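Tidying robot kept its grip for 17 minutes after being told to let go

A two-armed robot at the Brikcombe test centre spent 17 minutes in January holding on to a pill bottle it had been instructed, clearly and several times, to put down. The firm that makes its control software, Plillow, has since withdrawn the update responsible and sent a safety notice to everyone using it.

Nobody was hurt. The bottle was a prop and had nothing in it. The lid was never in danger of coming off, according to the notice, although the label will not be used again.

The robot is one of a small number being taught to clear up after people. Its owner, the housing group Henao, wants to know whether a pair of arms fixed to a table could one day help tenants who find it hard to lift and sort things. At Brikcombe the arms practise on the sort of clutter that gathers on any flat surface – medicine, spray bottles, ornaments – and move it to a tray or a shelf, depending on what they have been asked for.

On the afternoon in question the job was to put the bottle in the tray. The left arm picked it up, carried it across and stopped a hand's width above the bottom. There it stayed. The operator pressed the release button on the screen. The screen said the bottle had been released. The operator, who could see the bottle, pressed it again.

What had happened, says Plillow, is that the update changed the way the gripper decides it is empty. The old version checked how far apart the fingers were. The new one checked whether the release command had been sent. Having sent it, the software was satisfied, and saw no need to trouble the fingers.

Most of the training is done in simulation, where the arms can get things wrong all night without a cleaning bill. The new version had been through 4,000 runs of the tabletop job before it reached Brikcombe and had passed every one of them. This turned out to be part of the problem. The simulator, Trekura, was marking each run by asking the software whether it had let go, and the software always said yes.

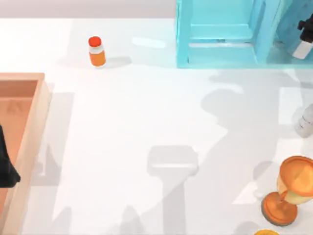
When engineers went back and looked at where the objects had ended up, a less cheerful picture emerged. In 100 of the runs the gripper had finished the job with the item still in its fingers. The simulated arm had then gone off to fetch the next thing on the list, full hand and all, and in several cases used the first object to knock over the second. All were recorded as successes.

Plillow says the marking has been changed so that a run counts only if the object is where it should be and the gripper is somewhere else. It describes this as "a more outcome-focused approach".

The stuck grip was annoying. What turned it into a safety matter was the stop button. Pressing it on the real robot did what it was designed to do, freezing both arms where they were, and it froze the fingers too. That is sensible if the arm is holding something heavy over somebody's foot. It is less welcome if the thing being held is attached to somebody, and Henao has asked what would have happened had the gripper closed on a sleeve.

The answer, for now, is that a person would have had to wait for someone with the right key. The fingers can be opened by hand using a small lever at the wrist, but the lever sits behind a cover, and the cover was locked. The key was eventually found in a drawer at the other end of the building, in an envelope marked "spare".

Under the safety notice, sites must now do 2 things before switching the arms back on. The first is to return to the earlier version of the software. The second is to leave the wrist cover off, or at least unlocked, and make sure everybody in the room knows where the lever is. A further update is promised that will open the fingers gently after a stop, provided the load is light enough to be dropped without regret.

Henao says the trial will carry on, with no tenants involved until the repair has been checked by somebody other than the people who wrote it. The arms are back on tray duty at Brikcombe with the old software, which is slower and drops things – a fault the staff are said to have grown rather fond of.

Plillow has also apologised for its first reply to the operator's fault report, which was sent automatically. It advised that the gripper was empty and asked whether the problem had been solved.

Related items
Brikcombe test centre to stay open through the winter
Henao asks tenants what they would let a robot touch
Lift that would only go up is mended
Trekura adds spilt liquids to its simulator
Robot mower found in neighbouring garden again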